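Call for Participants: Household Packaging and Reuse Study

Hatholm Center for Waste Reduction, in partnership with the Town of Stondel 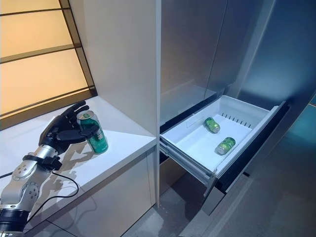
Purpose of the Study

The Hatholm Center for Waste Reduction invites residents of Stondel to take part in a study of how households sort, store, and dispose of beverage and food packaging. The study is funded through the Flulleo program, which supports local research on waste that would otherwise reach rivers, lakes, and the coast.

Stondel has offered curbside recycling for many years, but the Center has limited information on what happens to packaging before it reaches the curb. Collection records show the weight of material picked up on each route. They do not show which items were placed in the trash, which were kept for another use, or which were returned for deposit. The study is intended to fill that gap. Its results will be used to plan the next collection contract and to decide where new drop-off points should be placed.

A mail survey completed last year by 1009 households identified three matters on which residents reported difficulty: containers made of more than one material, the rinsing of food jars, and the storage of recyclables in small apartments. The present study follows up on these matters in greater detail and with a smaller group.

Who May Apply

The Center is seeking 24 households. Applications are welcome from renters and homeowners, from people who live alone, and from families of any size. Applicants do not need to be regular recyclers. Households that recycle rarely or not at all are encouraged to apply, as their experience is of equal value to the study.

To be eligible, a household must meet the following conditions:

The home is within the Stondel collection area, including the harbor district and the apartment buildings on the Van Dijk property.
At least one adult aged 18 or older agrees to serve as the contact person for the full study period.
All other adults in the home give their written consent.
The household does not plan to move during the study period.
No member of the household is employed by the Center or by the town's collection contractor.

Households with children may participate with the consent of a parent or guardian. Children will not be interviewed.

What Participation Involves

The study begins in February and runs for eight weeks. Each household will receive a kitchen scale, a set of labeled bags, and a printed log. Participants will be asked to:

Separate used packaging into the labeled bags according to the instructions provided.
Weigh each bag when it is full and record the weight and the contents in the log. Most households should expect to do this several times a week.
Note any item that was kept for reuse, given away, or returned for deposit.
Set the bags out for a separate pickup once a week. Study bags should not be placed in the regular curbside cart.
Complete 2 interviews, one at the start of the study and one at the end. Each interview lasts up to one hour and may be held at the participant's home, at the Center, or by telephone.

Contact persons must also attend an orientation session at the Center before the study begins. The session will be offered in the morning and again at 6:30 p.m., and participants may choose either time. The scale and bags will be handed out at the session. Delivery can be arranged for participants who are unable to carry them.

Participants are asked not to change their shopping habits for the purposes of the study. The Center wishes to record ordinary household practice – including weeks in which very little is recycled. A missed entry in the log should be left blank and should not be filled in from memory.

Compensation

Each household that completes the study will receive a payment of $240. Households that withdraw early will be paid for each full week completed. Participants may keep the kitchen scale. Payment will be made by check to the contact person within 30 days of the final interview.

Child care will be available at both orientation sessions and should be requested at the time of application. The Center will reimburse bus fare to and from the orientation session and any interview held on its premises.

Privacy and Data Protection

Study bags will be marked with a number only. Names and addresses will be kept in a separate file, accessible to the research staff, and will be destroyed once payments have been made. The contents of study bags will be sorted and weighed at the Center and then recycled or discarded. Participants should remove mail, prescription labels, and other personal papers before closing a bag.

The findings will be published in summary form. No household will be identified in any report, and no information about an individual household will be shared with the town, a landlord, or the collection contractor. Participation has no effect on trash fees or on eligibility for any town service.

Participation is voluntary. A household may withdraw at any time, without giving a reason, by notifying the study office. Upon withdrawal, the household may ask that its log and interview records be deleted.

Selection of Households

If more applications are received than there are places, households will be chosen so that the different parts of town and types of housing are fairly represented. Applicants who are not chosen may ask to be placed on a waiting list. Applications are not judged on the basis of past recycling, income, or length of residence in Stondel.

All applicants will be notified of the outcome by letter or email, according to the preference stated on the form.

How to Apply

Application forms are available at the front desk of the Hatholm Center for Waste Reduction, at the Stondel town hall, and at the public library. The form asks for the number of people in the home, the type of housing, the collection route if known, and the best time of day to call. Forms in large print may be requested at any of these locations.

Completed forms may be returned in person or by mail to the study office at the Center. Applications must be received by the last business day of January. Incomplete forms will be returned to the applicant for correction where time allows.

Questions about the study may be directed to the front desk between 9:00 a.m. and 4:00 p.m. on business days. Please mention the Household Packaging and Reuse Study so that the inquiry can be passed to the research staff.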